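How does a robot know which one is the apple?

Print this page | E-mail this page to a friend

By Ekaette Bassey
Tuesday, August 11, 2020

My nephew Obed asked me this one over breakfast, and I gave him a terrible answer, so I'm having another go. I write software for a living. Software is the set of instructions that tells a machine what to do, and most of mine is about picking things up. Sounds easy, doesn't it? You've been picking things up since you were a baby!

Try something for me. Go and find a bowl of fruit (ask first if it's the posh bowl) and take out one apple. Now put it back and do it again very, very slowly. What did you do first? I bet you looked. Then you chose which apple, then you worked out how to get your hand in without knocking the plum, and then you squeezed. Your brain did all of that in a blink and never mentioned it to you.

A robot has to have every bit of that written down or learned.

Looking comes first. A camera gives the computer a picture, but to a computer a picture is only a huge grid of numbers. Each number says how bright or how red or how blue one tiny dot is. There's no number that means "apple". So we show the software lots and lots of pictures that a person has already labelled – apple, lemon, apple, kiwi – until it starts spotting the patterns for itself. The bit of software that does this is called perception. Grown-ups like a long word.

Perception makes funny mistakes. The first program I ever trained was called Datberg, and it thought my friend Kayode's tennis ball was a lime. It was 100 per cent sure, too. We had to show it some 120 more pictures of tennis balls before it changed its mind.

Fruit is tricky because it hides. If a tangerine is tucked behind a lemon, the camera only gets a slice of orange. You know there's a whole tangerine back there. The software has to guess the rest, and a busy tablecloth makes the guessing harder, as orange swirls on cloth can look a bit like orange fruit to a program that hasn't seen much of the world.

Next comes planning. Say the program has found the apple. Where should the fingers go? An apple is round, so you can hold it from nearly any side. A banana is long and thin, so it's much better to grip it across the middle than to try and grab it end to end. The planner tries out lots of ideas inside the computer, where nothing can get bruised, and throws away the silly ones. Through the side of the bowl? No. Straight through the mango? Definitely no. Ours might try 50 ideas before it keeps one.

Last of all is control, and this is my favourite part. Control is the software that says "close a bit, close a bit more, stop". Stop too early and the apple drops. Stop too late and you're on your way to apple sauce. Bumpy pads on the fingers can help, the same way the bumps on the bottom of your trainers help on a slippy path.

And where do all the examples come from? Lots of them come from people. A person holds a gripper in their own hand, with a camera on it, and does ordinary jobs with it in an ordinary kitchen. The software studies the recordings afterwards and learns what a good grab looks like from the gripper's point of view. My colleague Binta Mohammed calls it "lending the robot your breakfast", and I can't think of a better way to put it.

Obed's next question was whether a robot could peel a tangerine in one long piece. I can't do that myself, so I've promised to find out.

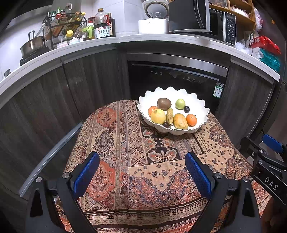
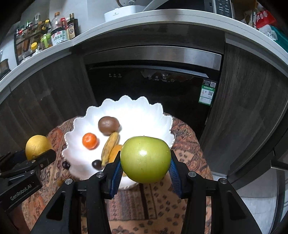 Fruit, a bowl and a two-fingered gripper, up close in the kitchen.

Print this page | E-mail this page to a friend

More from Ask Ekaette
Why do robots bump into glass doors?
What is a bug, and does it have legs?
Can a computer get bored?
How does a lift know where to stop?
Make a paper gripper with Chibuzor Okafor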